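Speaker notes: Getting a humanoid to reach for a bottle in a shared workshop
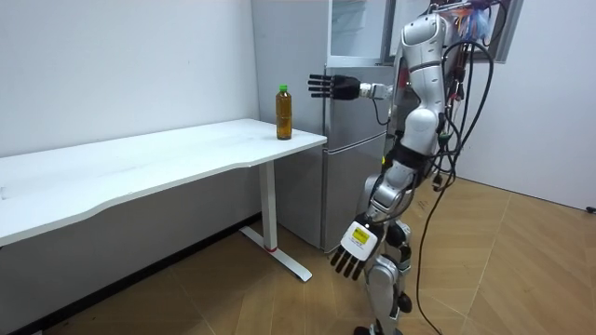 Caoimhe Coughlan

Notes for the October talk. The numbers match the slide deck. Stuff in parentheses is for me and doesn't get read out.

1. Opening

Good evening. I'm going to talk about one arm movement. It starts with the right arm down and ends with the hand open next to a bottle of tea on a table. We have spent most of our evenings on it since spring.

The first slide is the robot at the table with its right hand out. Leave it up while I talk. The hand is open and flat and it isn't touching the bottle. I'll call that position pre-grasp for the rest of the talk. The grip that comes after it is a separate problem, and I'll get to it at the end.

(Check that people at the back can see the bottle. It's small next to the robot. Green cap, they can look for that.)

2. Who did what

We work at Onommont, a shared workshop. Our group is five people. Rizal Sembiring did the arm control. Shuzhen Lu did the hand and wrote the code that talks to it. Eoin Cullinane did power and cabling. Gobnait Doherty did the camera side and the calibration. I did the table, the test plan and a lot of tightening of screws.

We didn't build the body from nothing. It came to us as a used humanoid with a dead controller and no hands. The shells, the leg joints and the shoulder motors are what it came with. The hands, the wrist adapters, the wiring and all of the software are ours. We call the software Chala. It runs on a desktop computer beside the wall, and the robot is tethered to it.

3. Why a bottle

We wanted a task that anyone who walks into the shop understands without an explanation. Pick up a drink from the table next to the fridge. The table and the fridge were already there, in the corner of the room people eat in.

A bottle is also a fair test. It's tall and slim, so if the hand comes in crooked it goes over. Clear plastic is hard for a depth camera. Gobnait's first tests used an empty bottle and the camera looked straight through it to the wall. With tea in it there is something to see, at least up to the shoulder of the bottle. We kept the tea.

(Somebody will ask about putting tape on it. We tried tape. It works. We took it off again so that we could use any bottle from the shop down the road.)

4. The table

We put the bottle near the right end of the table, close to the front corner. The reason is reach. Farther in, the robot has to lean, and we have the legs and waist locked. All the motion in this talk is one arm from the shoulder down.

The front edge of this table is curved. It dips in toward the middle. I had set up the collision model as a plain rectangle, which was lazy, and for two weeks the planner refused paths that were perfectly fine because it thought there was table where there was air. Measure your furniture. It took one evening with a tape measure and a sheet of cardboard to trace the curve, and the planner stopped complaining.

Next to that is the fridge. It's right behind the end of the table where we work, so the hand passes in front of it on every run. Brushed metal gives you reflections. Gobnait masks out that whole area now and we treat the fridge as a solid box with nine centimeters of padding on each side.

5. The arm path

Rizal's part. I'll keep it short and he can take questions.

The old path came down from above. It looked good but the fingers ended up over the cap, and any error in height put a knuckle into it. The path we use now brings the forearm up to level first, well clear of the table, and then moves the hand sideways toward the bottle with the fingers pointing ahead. If the height is off by a little, the hand is still beside the bottle and can correct.

The whole move takes 12 seconds. That is slow. We could run it faster but the robot is in a room with people in it, and at that speed Eoin can get to the stop button without hurrying.

The left arm isn't doing anything. It hangs at the side with the elbow a bit bent and the fingers a bit curled. We tried it hanging straight and the forearm buzzed against the hip shell every time the right arm stopped. A few degrees of bend at the elbow fixed it.

(Don't get into the left hand firmware. If asked: it's the same hand, older version.)

6. The hand

Shuzhen built both hands from the same set of drawings. Black printed parts, metal pins, tendons inside the fingers. The wrist joint was machined for us by a small firm called Briltell, and it is the only part we paid someone else to make.

The thing to point out is the thin cable that loops under the right wrist. That loop was the biggest single cause of failed runs. Too short, and it pulled when the wrist turned, and the fingers closed a little without being told to. Too long, and it hung low enough to catch the bottle on the way past. We tried a spring, a clip and a cloth sleeve. What we have now is a loop of a set length with a tie at each end. It's ugly and it has held since the end of summer.

If you build one of these, decide how the wrist cable runs before you design the wrist. We did it in the other order.

7. Cables in general

Eoin wants me to say this part slowly.

The bundle comes off the back and shoulder and hangs down the side. One run goes all the way to the floor. We talked about putting it all inside the shells. There is room in the shells, but we open things up nearly every session, and every connector inside a shell is four screws. With the connectors outside, near the torso, we can swap a line in a minute.

We use color accents on the connectors so that two people can talk about the same plug from opposite sides of the robot. Write your color code down and tape it to the wall. Ours lived in Eoin's head for a month, and then he went on vacation.

Cable on the floor is a trip hazard. Our rule is that no one walks behind the robot while the arm has power. I would like to replace the rule with a cable channel, and that's on the list.

8. Test results

We ran the reach 433 times with the current path and wrote down every run in a paper notebook. A run passed if the hand stopped open in the pre-grasp position, without contact, within our margin on all axes.

There were 36 failures. Most of them came in one stretch, when the camera mount had slipped and we didn't notice. Gobnait has since added a check at startup: the camera looks at a fixed mark, and if the mark is in the wrong place, the arm won't power on. Before that we were blaming the shoulder motor. Rizal took the shoulder apart for no reason.

The rest were the wrist cable, a loose set screw in the elbow, and a few where the planner gave up and the arm just stayed down. I count those as failures. Shuzhen doesn't, and we've agreed to list them separately.

(Pause here for questions if we are running early. If late, skip to section 10.)

9. Costs and parts

I get asked this every time. I'm not going to give a total, because the body was a lucky buy and you won't get the same price. I'll say where the money went after that. Motor drivers first, then the wrist joints, then connectors. Connectors cost far more than I expected. The printed parts were cheap. The motor drivers are from Ateck, bought used, and two arrived broken, so order spares.

Time went mostly into calibration. If you have a choice between a better camera and a stiffer camera mount, buy the mount.

10. What's next

Closing the hand. The fingers close fine on a bench with the bottle held in a clamp. On the table the thumb side arrives a little ahead of the other fingers and pushes the bottle before there's anything behind it. Shuzhen is working on the timing. Rizal thinks the arm should move along with the push. We'll try both.

After that, lifting, which means knowing how full the bottle is. Then maybe the fridge door, but that needs the waist unlocked, and I don't want to unlock the waist until the floor cable is dealt with.

The notebook and the drawings are at the shop in a blue binder and anyone can come and copy them. We're there most evenings from 7 p.m. Ring the bell twice, the first ring doesn't always work.

Questions. Rizal takes arm, Shuzhen takes hands, Gobnait takes camera. Send cable questions to Eoin.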